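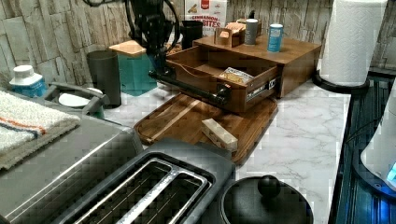
I have been suspicious of countertop organizers for as long as people have been trying to sell me one. The pitch is always that your counter is messy since your things have no home, and if you buy them a home the mess goes away. But the home sits on the counter too. It takes up room, it has a flat top, and a flat top in a kitchen fills up faster than the drawers under it do. Look at the one with the drawer pulled out: three things standing on the roof, including two cans and a little open box with slots in the front, and inside the drawer, on one side of a neat thin divider, a single crumpled packet. There's a label on the front too. I don't know how much credit a label deserves when the drawer is holding a wrapper.

I got into this after reading a Navitz piece on "counter zoning" that ran to 800 words and used the word "intentional" in nearly every paragraph. Linnea Magnusson sent it to me, I think to annoy me. The idea is that you divide the counter into areas by task, then each area gets one container and everything else leaves. I tried it for most of July. I have some complaints and also a couple of grudging admissions.

## The drawer needs somewhere to go

My first complaint is so basic that I'm surprised I've never seen it in one of these articles. A drawer has to open. When you measure an organizer in the store you measure it shut, and then you get it to the counter and find out that it also wants all the space in front of it. With a cutting board lying there, the drawer ends up hanging over the back of the board. That works if you aren't cutting anything. If you are, you close the drawer, or you shove the board toward yourself, and then the board is too near the edge.

The Navitz piece says to keep a "landing strip" clear in front of any drawer unit. Fine, but then the real footprint is close to double, and nobody's product page lists that. In an apartment of 515 square feet I can't hand over a strip of counter so that a drawer can land on it.

What I ended up doing was turning the whole question around and asking what was worth a drawer at all. Tea bags, yes. Twist ties, those little clips for closing bags, the one good pair of scissors. Soy sauce packets, no. I had been saving those out of some kind of loyalty and I threw them all out in one go. I haven't missed them yet, though Haoran Cao says I will, and he may be right, he usually is about soy sauce.

Cereal boxes are a separate fight. Cinnamon Bites will not go in any organizer ever made and does fine standing against the wall. The zoning people want you to decant it. I am not decanting cereal. The box already closes and it tells you what's inside.

## The cutting board as a parking lot

I went in thinking the canisters were the problem. After a month I think it's the cutting board. A big board looks like free space when it's lying flat. It's level and it's at hand height, so things get put down on it "for a second." A small wooden block like the ones in a stacking game, for example. Then a bigger thing. Then the knife block.

I'll defend the knife block a little. A dark heavy one with riveted handles is a decent looking object and I like having the knives where I can grab one. But parking it on the board is silly. You have to lift the knives off the thing you need the knives for. And the groove around the edge, which is meant to catch juice, is very good at catching crumbs when you don't use the board for a while and stop wiping it.

The other thing I'd say is to be careful what you keep by the faucet. Wood next to a sink gets splashed. Hellström sells a board oil that I was told would solve this and I have used it twice, and my board still has a gray patch in one corner. Maybe I'm using it wrong. The instructions were 3 sentences long and two of them were about rags.

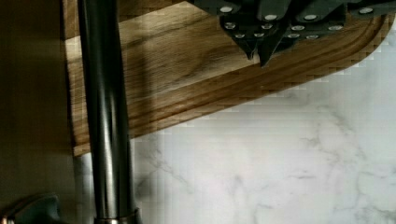
## What I kept, and what I'm still arguing with

After all this complaining you'd expect me to have cleared the lot. I didn't. Here is where it stands.

- **Canisters with lids stay.** A square one with a wooden lid packs against a wall properly. The round ones leave gaps, but I own them already.
- **Open cups and cans are on probation.** Anything tall without a lid collects pens.
- **One tray only, and a shallow one.** A deep one turns into a bin.
- **Snacks in clear plastic.** I was against this and I was wrong. You can see when the nuts are low.
- **The utensil holder stays by the stove side.** It had been wandering.

The big organizer box is the one I can't settle. Bonifacio Vidal thinks the open back compartment is the useful part and the rest is decoration. Carmela Cordero thinks I should sell it and get $10 for it. My own view changes depending on whether I've had to move it that day to wipe behind it. It's light enough, but it never goes back to quite the same place, and the tray next to it gets nudged, and then the long thing that was resting on the tray is resting on the box as well. 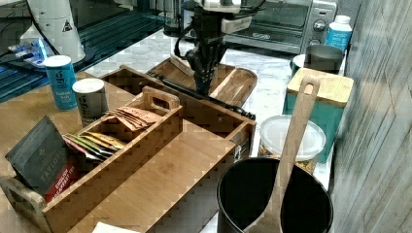

*The toaster oven corner, with the box, the tray and the spatula.*

I don't think the zoning method did much. I think spending a month being irritated at my counter did most of it, and you can have that without reading Navitz. If you do want to try it, skip the shopping step, which they put first. Take everything off one stretch of counter, leave it off through breakfast and dinner, and put back what you went looking for.

Next I have to deal with the cabinet under the sink. Linnea has already sent me an article about it. It recommends a turntable.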